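The Pradden Road Bus

Uchenna Akinola had been driving the 40 for six years when the company told her it was going to stop. The letter came in October, folded in three, and it said the last bus would leave Tinach at the end of the month. It thanked her for her service and gave a number to ring about the depot at Vimlow, where there might be work.

She read it at the kitchen table and then went to bed, as she was on the early.

The first bus out of Tinach left in the dark. Most mornings she had one passenger, a man called Wálter Alvarado, who got on at the chapel and off at the Pradden turning. He had a flask and a canvas bag. In six years they had said good morning and not much more, apart from one day in the snow when they had both got out to look at the hill and agreed that it couldn't be done.

"They're stopping the bus," she told him.

He was looking for his pass. He found it and held it up, though she never checked it.

"When?"

"End of the month."

"Right," he said, and went and sat down in his usual seat behind the luggage rack.

She drove. The road ran down beside the reservoir and over the narrow bridge, and then there were four miles of nothing before the farm. She had the heater on full and it made its noise. At the Pradden turning she stopped and opened the doors and he came down the bus slowly, holding each pole.

"How will you get home?" he said.

"What do you mean?"

"You live in Tinach. If they put you at Vimlow."

She hadn't thought he knew where she lived. "I've got a car," she said.

"That's good," he said, and got off.

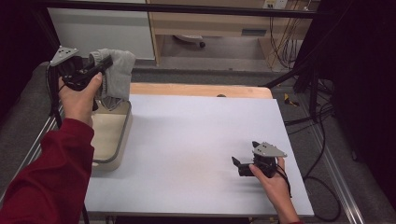
It bothered her all day that she hadn't asked him the same thing. She knew he worked at the Okeke place, mending things, because it was the only place up that lane. She didn't know if he drove. A man who drove would hardly have caught a bus at that hour for six years.

On the afternoon run he wasn't at the turning. He sometimes went home early with Mrs Okeke's son, if the son was going that way. She waited two minutes past time and then pulled out.

The next morning she had it ready. "What about you?" she said. "When it stops."

"I'll walk up."

"It's nine miles."

"I'll stop going, then." He said it in the same voice. "I'm sixty-eight. I only go because there's a bus."

A lorry had come up behind them and was waiting with its lights on, so she had to shut the doors and move off. She watched him in the mirror. He poured something from the flask into the lid and drank it, looking out at where the reservoir would be if there were any light.

There was a meeting about it at the school. She went in her own clothes and stood at the back. A woman from the council said that 167 people had signed the petition, and that she had been hoping for 200. A man from the company said it was a question of use. He had the figures for the early bus on a sheet of paper, and he read them out, and people laughed a bit, not unkindly. One passenger. Uchenna looked for Wálter Alvarado but he hadn't come.
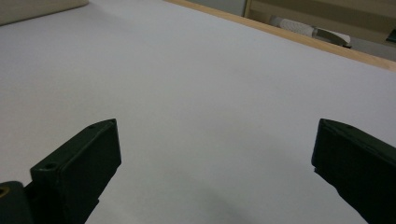 A bare white tabletop.

On the last morning it rained. She had swept the bus out the night before, which wasn't her job. He was at the chapel with his collar up, and when he got on he had a jar with him as well as the bag.

"Damsons," he said. "From up there. You'll want to give them a year."

"Thank you." She put the jar on the ledge by the ticket machine, then thought better of it and wedged it in her coat.

He didn't go to his usual seat. He took the one at the front, across from her, and she drove with him there. He told her the names of the farms as they passed them, some of which had no lights on and hadn't for years. He told her that before the 40 there had been a 130, which went all the way to the coast on Sundays, and that he'd met his wife on it. She had been sick on his shoes.

"On the bridge?" Uchenna said.

"Just after it."

At the Pradden turning she stopped and put the handbrake on. The rain was coming down hard on the roof and he made no move to get up. There was nothing behind them. She turned off the heater so that they could hear each other.

"I start at Vimlow on Monday," she said. "Half past seven. I'd be driving past the chapel at quarter to."

He thought about it.

"I'd pay for the petrol," he said.

"We'll see about that."

He got up then, and went down the steps with his bag, and she waited until he had his hood up before she closed the doors.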